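Robot cell for the packing bench: what we were shown, what it costs, what we still don't know

Gallery page, Carnstead workshop, equipment planning. Updated January.

I was asked to put the pictures and my notes on one page so people can look before the budget meeting. My notes run longer than the gallery does, and that is partly because the supplier has been generous with promises and stingy with pictures. If you only want the pretty parts, skip down. If you have a vote on the money, please read the lot.

What we're being asked to buy

One arm, one parallel gripper, a controller, a stand and a licence for the planning software. The quote came through Janon, who would also do the install. Fernby quoted on the same list and came in dearer on the arm but cheaper on the support contract. Neither quote includes guarding. Neither includes the power work along the back wall, and our electrician wants to see a proper drawing before he'll put a number on it.

Encarnación Prieto went through both quotes line by line and found the same thing I did: the training days are listed as "optional". I don't see how they can be optional when no one here has run an arm before. Put them in the budget or take the arm out of it.

The numbers I don't trust

The payback figure in the Janon proposal assumes 1000 cartons a shift. We have hit that in one month of the year, and it was December. The proposal also assumes the arm runs straight through changeovers. Our changeovers take 16 minutes on a good day, and the cartons don't come down the line by themselves while we're swapping the tooling.

Then there is the software. The licence is $1778 a year per seat, and the word "seat" gets three different meanings in the same document. I've asked which one applies. The answer was a link to a brochure.

The warranty is 12 months on the arm. The gripper is listed under "wear items", so I'd like someone to explain what is covered if a finger bends in the second week. Hrynyshyn, who built our conveyor, offers longer than that on a motor bracket.

The picture

The software demo was the main thing I wanted to see, as it's the part we can't return once the licence is activated. Janon's pitch is that we can plan the whole job on screen and skip most of the on-site testing. I have my doubts about the "most". In this view the gripper is wide open with nothing in it, and the left finger sits right beside a tall flat panel with next to no room to spare. That's the sort of clearance I'd want measured on our own floor with a tape, by a person, before I signed off on any layout. The surfaces are all perfectly clean and straight as well. Our bench is neither, and our cartons bulge.
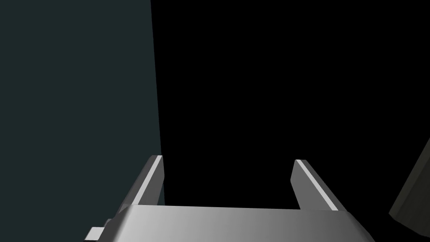

Simulated view from just behind the gripper. Jaws open, nothing between them.

What I'd want before we say yes

A simulated run using our actual carton sizes, including the awkward long one.
A written answer on the seats.
The guarding and electrical work added to both quotes so we're comparing whole numbers.
A visit to a shop that has had the same model for over a year, without the salesperson along.
A price for spare fingers.

Encarnación thinks we should lease for a year first, and I've come around to that view. The lease costs more on paper, but we could hand the thing back. I've asked Fernby for terms and will add them to this page when they arrive. Comments to me or to her, please, and keep them off the whiteboard by the kettle.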